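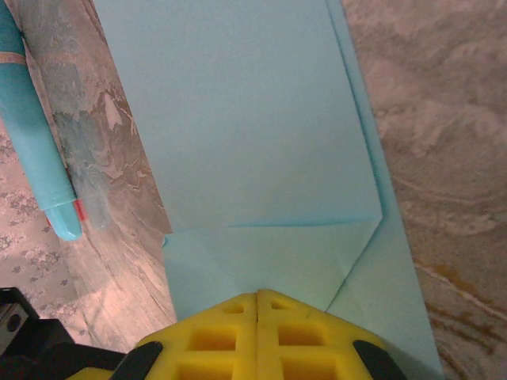 淡蓝色的纸折到一半,折痕下面已经有了三角的样子。

首页 本地 周末 手作 读者来信 关于我们

维考折纸角换新课表:蓝纸先折起来,十一月办小展

最后更新:6/1/19

先说结论,免得有人翻到底才找到:Wikau 的折纸角从这个月起换课表了,初学的课挪到上午,下午留给想折复杂东西的人,纸还是场地里备好的,自己带也行。十一月要在 Kurek 书店的二楼办一个小展,谁折的都能报名。好,要紧的就这些,剩下的是我今天去坐了一上午的见闻,有空的慢慢看。

我今天上午坐公交去的,在 Dosteck 路口下车,往里走,门牌649号,楼下是家修鞋铺,很好认。楼梯有点陡,推婴儿车的朋友最好在楼下喊一声,上面会有人下来搭手。房间不大,将近22平方米,人一多,胳膊肘就要打架。不过折纸这种事本来也不占地方,一个人有一小块桌面就够了,我旁边那位大姐还匀了我半块,因为我把东西摊得太开(老毛病了,做饭也这样)。

带课的是 Jyoti Mathur,折纸角2013年开张的时候就是她起的头。那会儿还没有固定的房间,谁家客厅空着就去谁家,后来才搬到649号来。她讲课不太用术语,什么“谷折”“山折”,她一律说“往里”“往外”,再不然就直接把纸举起来给你看。我以前跟着书上的图示折过几回,满页的箭头和虚线,折到第三步就开始怀疑人生,听她讲倒是顺多了。

上午的内容,说难不难,说简单我也没一次折成。先把纸叠一道,压出一条横的折痕,再把下面的部分收成三角,边对边,角对角。听着就两句话对吧?我压第一道折痕的时候手一滑,边上错开了一点点,当时想着算了算了,后面能盖住。结果当然盖不住!越往后错得越多,最后那个尖怎么也收不拢,歪在一边,像打瞌睡。Jyoti 走过来看了一眼,也没说什么,又递给我一张新的。

第二张我就老实了。她教了一个办法:先不要急着压实,用指腹轻轻把纸弯过去,对好了边,从中间往两头抹,最后才用指甲刮。就这么个小动作,折痕立刻就直了。她还说纸叠过一层以后会变厚,再折的时候要给厚度留一点余地,不然外面那层会顶出来,边上起鼓。这个我回家又试了一遍,用的是超市的广告单,效果差一些,广告单太滑,不吃折。

说到纸,今天好几个人问我那种淡蓝色的纸哪里买。我帮大家问了,是从 Trostero 文具店拿的,颜色淡淡的,带一点青,表面不反光。我个人特别喜欢这个颜色,折痕在上面看得清楚,又不会像白纸那样一折错就满纸都是伤疤。店里也有别的颜色,我看中一种暗红的,没舍得买,下次吧。不想跑一趟的,折纸角有配好的材料包,里面是整季的用纸和一本步骤册,188元。步骤册我翻了,字挺大,图也画得干净,我妈那样戴老花镜的应该看得了。只想先来试一次的不用买材料包,进门跟 Jyoti 说一声,桌上的纸拿来用就是。

新课表我抄在这里,以门口贴的为准:

周六上午,初学,从一张纸最基本的几种折法讲起,孩子可以来,小一点的要有大人陪着。
周六下午,进阶,这一季主要折鸟和盒子,要能自己看懂步骤图。
周中晚上那一场先停,等秋天再看人够不够。

停掉周中晚上这场,我知道有人要不高兴。今天就有一位先生在门口跟 Jyoti 念叨,说他周六要上班,只有晚上来得了。她的回答是,晚上那场经常就来两三个人,房租和灯都照开,实在撑不住,但要是有一桌人凑齐了肯固定来,她愿意重开。所以想上晚课的,请去门口那张纸上写名字,光在心里支持是没有用的哈。

也有人跟我说,进阶课放在下午不好,下午人犯困,折细的东西眼睛发花。这个我没法评价,我连上午的都没折利索。不过上午的光线确实好,纸铺在那里,哪里亮一点、哪里有阴影,一眼就看得出边有没有对齐。Jyoti 说初学的人最需要看清楚边,老手摸都摸得出来,所以把上午让给了新人。听着有道理,老手们今天下午是什么反应,我走得早,没赶上。

再说十一月的小展。地点是 Kurek 书店二楼,就是平时放旧杂志的那一间,书店答应把靠墙的架子腾出来。不评奖,不收报名费,每个人最多交三件,大小以能放进鞋盒为准。颜色没有限制,可是 Jyoti 想请大家每人至少折一件淡蓝色的,到时候摆在一起,远远看过去是一片。我问她具体要摆成什么样,她说还没想好,也许像水,也许像天,看大家交来什么。我觉得这个挺让人期待的,至少我终于有个理由把那张打瞌睡的尖角重新折好。

交作品的时候有几件小事要留意:

名字写在一张小纸条上,夹着交,别直接写在作品上。
不要用胶水和胶带,展完以后有人想拆开学步骤,粘住了就没法拆。
怕压坏的,自己装个盒子,盒子上也写名字,展完一起拿回去。
实在没有把握的,可以先拿到周六的课上,让大家帮着看看。

交到649号或者书店的柜台都可以。具体哪天截止还没定,定了我会在这个栏目里再说一声,你们也可以去看门口的通知。

还有几个零碎的问题,都是今天现场听来的,顺手一并写了。

左撇子能不能学?能,今天就有一位,Jyoti 让她坐在桌子的最左边,这样胳膊不会和旁边的人撞上。步骤册上的图是按右手画的,她说看着有点绕,照着镜像来就行,折了两次已经比我快了。

手会不会疼?折一上午,拇指会有点酸,指甲边上可能会毛。我今天回来涂了点护手霜,没什么大事。想省手的可以带一把尺子或者一根光滑的小木片,用来刮折痕,不过 Jyoti 建议新手先用手,手熟了再用工具。

折坏的纸怎么办?别揉成团!放回桌角那一摞,拆平了还能练。我第一张就进了那一摞,希望它在别人手里有个好归宿。

能不能拍照?可以拍自己的,拍别人的先问一句。拍步骤也行,不过拍着拍着就跟不上了,我亲身试过,低头一看人家已经翻面了。

茶水呢?楼上有热水,杯子自带。吃的请放在窗台那边,油手碰纸,一碰一个印子,擦不掉的。

要不要提前报名?初学课不用,来了有位子就坐,没位子就站着看一会儿,一般过不了多久就有人要先走。进阶课要报,在门口登记。我的建议是早点到,靠窗那一边最先坐满,我今天到得晚,坐在了门边,每进来一个人就得缩一次椅子。

走的时候我问 Jyoti,折纸角这些年她最常说的一句话是什么,她想了一会儿,说是“先别压”。我在公交上又拿出包里的那张折了几下,车一晃,又歪了。下周六我还去,带上我妈,她年轻时会折一种小船,带篷的,我从来没学会,想让她给 Jyoti 演示演示。有会折带篷小船的读者也欢迎写信来,最好附上步骤,画得丑没关系。

相关阅读

Trostero 文具店延长周末营业时间
Kurek 书店二楼旧杂志清仓,最后两周
在家练折纸:哪些纸能用,哪些别碰
读者来信:Dosteck 路口的公交站牌什么时候修
十一月活动预告(陆续更新)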